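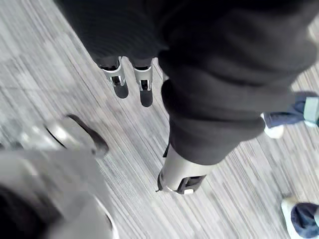

Notebook, polling analysis. July, Sunday, started 14:00.

Re-ran the weighting on the Bostora referendum wave. The client memo goes out with Yanti Pelupessy's name on it, so she wants the tables frozen before she writes anything. State of play below.

Sample. 3298 completes after cleaning. Removed: duplicates by respondent ID, anyone finishing under the time floor, and straight-liners on the trust battery. The straight-line rule is the same as last wave. I looked at loosening it for the short grid and left it alone, as changing it would break comparison on the trust items.

Weights. Raked on age by sex, region, education and recalled referendum vote. Converged in 14 iterations. Capped at 4, which bites mainly on young men with no qualifications in the Wedari districts. Uncapped, a handful of them were carrying far too much of the regional figure. Design effect is a bit worse than last wave and I would like it quoted in the memo. It was left out last time.

Recalled vote. Still the main problem. Respondents over-report having voted, and over-report having voted for the winning side. Both are normal. The question is which target to use. Options tried:

a) Official result among all adults, with non-voters as their own category. Pulls the non-voter group up hard and leans on very few people.
b) Official result among voters only, non-voters unweighted. Stable, but leaves turnout too high.
c) Recall taken from our own post-vote wave where we have it, official targets for the rest.

Went with (c). We hold a post-vote answer for 876 of the panel. Among these, people who have since changed their story mostly moved from "did not vote" to "voted with the majority". Very little traffic between the two sides. Worth a paragraph in the memo, because the press line is that voters have regretted their choice and this data does not show it in either direction.

Headline question. "The government should carry out the result" still leads clearly among all adults, under all three weighting schemes. The order of the answers does not change. The gap does, and (a) gives the narrowest.

Wording. Paiva's published poll has a bigger lead than ours and somebody will ask why. Their item offers "carry out" against "ignore the result". Ours has a third option, "hold a further vote on the terms". A fair part of those who oppose the result in principle but think it should be respected end up in that third box when it is offered. The two polls are not in conflict. They ask different things. Suggest we print both question texts side by side in the appendix and leave it there.

Split test. Half of the sample got the third option listed first, half got it last. Small order effect, in the expected direction. Pooled for the headline figure, reported separately in table 9.
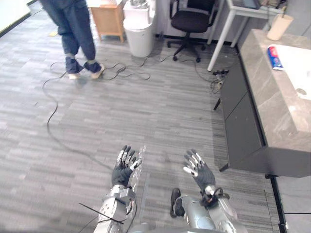
Both hands open, fingers spread.

15:40. Checked region by region. Guvik coast is the odd one again: strong vote for the winning side, low trust in the government to deliver it. Same pattern as last wave, so I no longer think it is noise. Inland Guvik looks like the national average. If the memo has a map, it needs the coast split out or the whole thing vanishes.

Wedari figures are too thin to publish at district level even with the cap. Please do not put them in a chart. They were put in a chart last time, and a local councillor read one of the bars out at a public meeting.

Education against age. Ran the model with and without the interaction. With it, the age effect among graduates is nearly flat. Most of the "young against old" story in the papers is an education story. It should be in the memo in a sentence, with the model in the appendix. Coefficients saved with the rest of the output.

Don't-knows. Left in for all headline tables. Excluding them flatters both sides and makes the series look more settled than it is. The earlier waves on the website exclude them, so the trend chart has to be rebuilt from raw before it can be used.

To do:
- Rebuild trend chart with don't-knows in.
- Ask the field team for the contact log for the Wedari re-calls. Half of the outcome codes are blank.
- Check the Bostora translation of "respect the result". The back-translation gives something nearer to "obey", which is stronger than the English.
- Freeze tables once Yanti has seen the note on recall. No edits to the weights file after that.

Stopped at 17:10. Weights file is read-only for now. Ask me before unlocking it.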